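Okay desk people, it's April, the mornings are getting dark and I have finally sorted out the white desk. A thread, because I have far too many thoughts about one small yellow basket. 1/

Some background. I've been at a sit-stand desk for ages and loved everything about it except what was on top of it. Mugs, receipts, three dead pens, a mandarin I'd rather not discuss. Every time I raised the thing, something rolled off the back. 2/

So I gave myself a rule: the desk gets one tall thing and one low thing, and everything else finds another home. The tall thing is a black wire mesh shelf unit. The low thing is a shallow yellow basket. I am SO happy with both. 3/

The wire unit first. It goes at the back, up against the wall, and it's open at the front so you can just reach in. There's a light wooden shelf up high and a light wooden base at the bottom, and the gap between them is tall enough for all sorts. Against all that white it looks brilliant. 4/

I nearly went for a solid white cube instead (the Halliday one, if anyone's been eyeing it off). Glad I didn't! It's a lovely bit of gear but a white box on a white desk against a white wall would have disappeared, and I'd have filled it with rubbish out of pure spite. 5/

Now, the basket. It's plastic with a woven look, shallow, and yellow. Properly yellow. It sits up near the left edge and its whole job is snacks. Shallow is the secret, I reckon. In a deep one the fruit goes to the bottom and you find it a fortnight later. 6/ 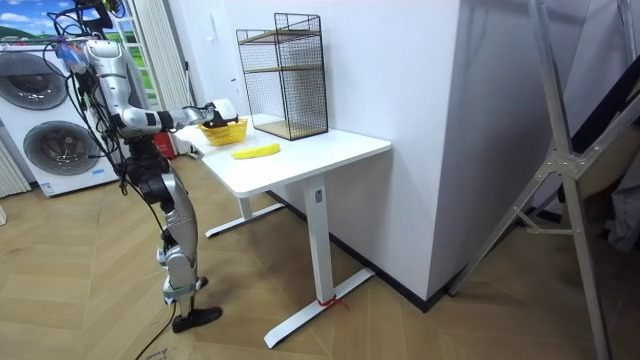
Snack corner, with one banana still to be put away.

Yes, the banana matches the basket. No, I didn't plan it, and yes, I've been thrilled about it all arvo. 7/

Ljubica Leka asked in the replies whether wire mesh is a pain to clean. Bit of dust on the grid, Ljubica, but a dry paintbrush gets into the corners beautifully. I do mine while the kettle boils. The wooden shelves just get a damp cloth and then a dry one. 8/

For whoever wanted to know about the desk itself: the legs are single white columns on long flat feet. I love those feet. You can get a broom right along them, and there are no drawers underneath for me to cram cables and old birthday cards into (I would, I know myself). 9/

What used to live on the desk and where it went: receipts to a folder in the hall cupboard, pens to a mug in the kitchen, notebooks to the Kodusberg bookcase, charger to the top drawer. Tape measure still missing. If I find it I'll report back. 10/

My favourite part is wiping it down. One swipe, lift the basket, another swipe, finished. It used to take me a whole podcast episode just to find the surface! 11/

Next job is deciding what goes on that upper shelf. I'm leaning towards a trailing plant, which could come down through the front and look gorgeous. Other contender is a little Lellum speaker. Tell me your plant ideas, preferably something that forgives people who forget. 12/

Oh, and colours! Someone asked if I'd do the basket in grey so it's "calmer". Absolutely not, the yellow stays. I might get a second one for the kitchen bench, for lemons. 13/

Going to have a cuppa and eat the banana now. Show me your desks, messy ones too please, I want to see the lot. 14/14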